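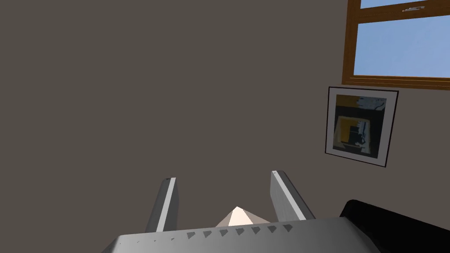 Ravunen Wall Matte is a water-based interior paint for walls in living rooms, bedrooms, halls and offices. It is made by Manninen and we have sold it in our Cornbridge shop since November. The finish is fully matte, so a large wall keeps one even tone also when the daylight comes from the side. Many customers ask if they dare to use a dark color on a whole wall. A dark taupe-gray wall with a lighter wall meeting it on the right, as in the picture, is a good way to begin. The corner gives you a natural place to stop the dark color, and you do not need any border or trim between the two. Dark taupe is also more friendly to live with than pure gray, which many people find too cold when the evening lamps are on.

Product number: 513
Can size: one gallon
Price: 31 dollars per can, all colors the same price
Colors: 29 ready mixed
Finish: fully matte
Thinning and cleaning: water
Touch dry: 45 minutes at normal room temperature
Second coat: after four hours
Suitable for: plaster, drywall, wallpaper made for painting, earlier painted walls
Not suitable for: floors, shower walls, window frames, outdoor use

How to choose the color

The colors on a screen are never quite correct. Please come to the shop and borrow a color card, or buy a sample jar and paint a piece of cardboard. Put the cardboard against the wall and look at it in the morning, in the afternoon and in the evening. A color that is beautiful at the window can be almost brown in the darkest part of the room. We recommend to choose the dark color first and then the lighter one for the neighbor wall. It is much easier in this order. The Floltmont group on the color card has four taupe tones which are mixed from the same pigments, so they go well together.

Before you paint

Wash the wall with a mild wall cleaner and rinse it with clean water. Let it dry overnight. Fill holes and cracks, sand the filler smooth and take away the dust with a soft brush. New drywall and new plaster need one coat of primer. Old glossy paint must be sanded until it does not shine anymore. If you go from a very light wall to a dark color, ask us to tint the primer gray. You will then nearly always manage with two coats, and with the darkest colors you save one can on a bigger room.

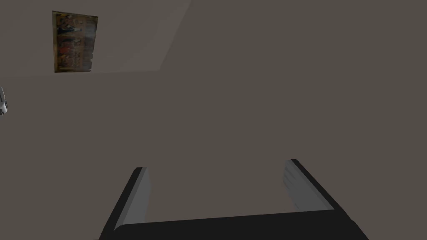 Painting

Stir the paint well, also at the bottom of the can. If you have several cans of the same color, mix them together in a big bucket before you start. Cut in the edges with a brush first, but only for one wall at a time. Then roll the wall from top to bottom while the edge is still wet. Use a roller with a medium nap and do not press hard. The last strokes should all go in the same direction. A matte dark paint shows where the roller has stopped, so please do not take your coffee break in the middle of a wall.

For a straight line in the corner, paint the lighter wall first and let it dry for two days. Put the tape on the light side and press it down with a plastic card. Take the tape off slowly, before the second dark coat is completely dry.

Care

Wait four weeks before you wash the wall. After this it can be wiped with a soft damp cloth. Do not rub on one spot, as any fully matte paint can become a little shiny from rubbing. Small marks can be repaired with a brush and some paint left from the same can. Close the can well and keep it where it does not freeze.

Questions and orders

Grímur Blöndal answers questions about primers and difficult walls. Yesenia Tovar takes orders and can reserve cans for you for one week. Opened cans can not be returned. Unopened cans in the ready mixed colors we take back if you have the receipt.

Prices and information updated Saturday, May 28, 2022.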